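3 min read

Section 3: Looking After Your Mivetti Table

By now your table should be standing level, with all the leg bolts snug, and you're probably itching to put something on it. Please give it one quick clean first. The pale matte top is a lovely thing to live with, but it does show every crumb, and a few minutes now will get you into the habit.

What you'll need

A soft cloth, a second dry cloth, a bowl of lukewarm water and a drop of ordinary dish soap. If you bought the Drasska care kit (part 458), both cloths are in the pouch with the spare foot pads.

Cleaning the top

1. Take everything off the table, including the bits you think you can work around. You can't, or at least I never manage it, and I've been wiping these tops for years.

2. Brush away any crumbs or grit with the dry cloth, working from the middle out to the nearest side. Go lightly, as grit dragged under a heavy hand can leave fine scratches.

3. Dip the other cloth in the soapy water, wring it out well and wipe in long, straight strokes. Small circles tend to leave cloudy patches on a matte finish.

4. Rinse the cloth, wipe once more, then dry the top all over.

5. Crouch down so your eyes are nearly level with the table and look across it towards a window.

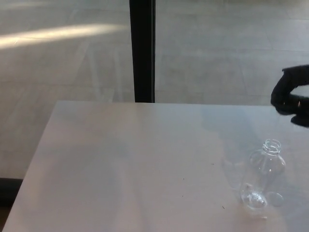

Little specks that you'd never notice standing up are much easier to find from down there, and so are smears. Don't worry if the colour seems to change from one side to the other, a bit bluish here and pinker there. Pale tops pick up whatever light is in the room, and ours in the Corkardale showroom looks like a different table by four in the afternoon.

Note: Empties, loose caps and other recycling should go straight to the bin. A drink bottle with a damp bottom can leave a ring if it sits overnight, even on a sealed top.

Caution: Never use scouring pads, bleach or spray polish. Polish leaves shiny spots on the matte finish and they're very hard to get out again.

If a ring or mark won't budge after two gentle tries, leave it be and ring Hanna Ostrowski at our service desk before trying anything stronger. Have your table's serial number handy. You'll find it on the sticker underneath, beside the left back leg.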